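Tablecloth on a wood table, yes or no?

crumbshelf
Settling a household argument. We got the Udby dining table in September, the light wood one, and since then it has lived under a tablecloth. I say if you pay for wood you look at wood. The other party in this marriage says that if you pay for wood you protect it, and has purchased a second tablecloth to protect the first one. Please advise.

plainoldgus
Bare. Wipe it down, oil it when it looks thirsty, let it get beat up. Mine has a ring from a soup pot that I've grown fond of.

lintroller_9
Spoken like someone whose kids have moved out. Cloth, always. Cotton, washable, nothing with a fringe. A fringe is just a handle for a toddler.

hotdish_pdx
Depends on the finish. If it's oiled, everything gets in. Grape juice gets in. If it's lacquered you can be a lot lazier. Which one is the Udby?

crumbshelf
The tag said "natural." So, no idea.

hotdish_pdx
Put a drop of water somewhere you don't care about. If it beads up, it's sealed. If it sinks in and leaves a dark spot, you have an oiled table and also a dark spot.

marmaladetax
I'm in the compromise party. Pale cloth, pulled forward so some of the wood shows along the back, and a big tray on top for whatever drips. The tray does the real work. The cloth is there so my mother-in-law thinks we own an iron.

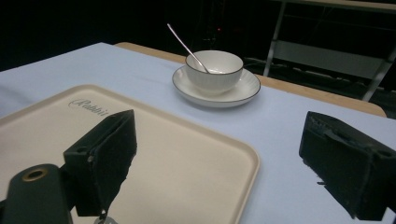 Photo: marmaladetax

plainoldgus
So you've got a table, and a cloth on the table, and a tray on the cloth. At what point do you put a placemat on the tray.

marmaladetax
When company comes, obviously.

lintroller_9
I like the tray with the rabbit writing. Does the cloth slide around, though? Mine travels. By dessert somebody is wearing it.

marmaladetax
It did until I got a grip pad to go under it. The Granix one, sold by the roll. Cut it a couple of inches smaller than the cloth or it peeks out like a slip.

varnish_and_regret
Please don't leave a rubbery pad on a wood table for months. I did that with a Neler pad on my sideboard, and when I peeled it up there was a waffle pattern in the finish. I have now eaten 2,000 breakfasts looking at that waffle pattern.

marmaladetax
The Granix is felt on the bottom.

varnish_and_regret
Mine said "safe for all surfaces." I'm only telling you what the waffle told me.

hotdish_pdx
He's right about rubber on some finishes. Felt should be OK. Lift it now and then and let things air out, especially if you set hot dishes down. Heat plus trapped damp is how you get the white cloudy patches.

tuckedin
Not to derail, but has anybody bought the Chang tablecloths? I paid 28 dollars for one and it came out of the first wash as a table runner.

lintroller_9
Cold water, hang dry. It's on the label in letters sized for ants.

tuckedin
I don't read labels. I'm a grown adult with a table runner.

plainoldgus
A bare table has never shrunk in the wash.

lintroller_9
A bare table has also never been blamed on the dog. There are benefits to fabric.

crumbshelf
Update. Did the water drop. It sank in. There is a dark spot, and it has been pointed out to me more than once. The cloth stays on for now, and I'm told I may look at the wood on holidays.

hotdish_pdx
The spot should fade as it dries. If it doesn't, go over it with very fine sandpaper, with the grain, and then a little oil.

varnish_and_regret
Or put a tray on it.

plainoldgus
Still bare for me. What size is the second tablecloth, by the way? Asking for my sister, who has the same table and worse judgment.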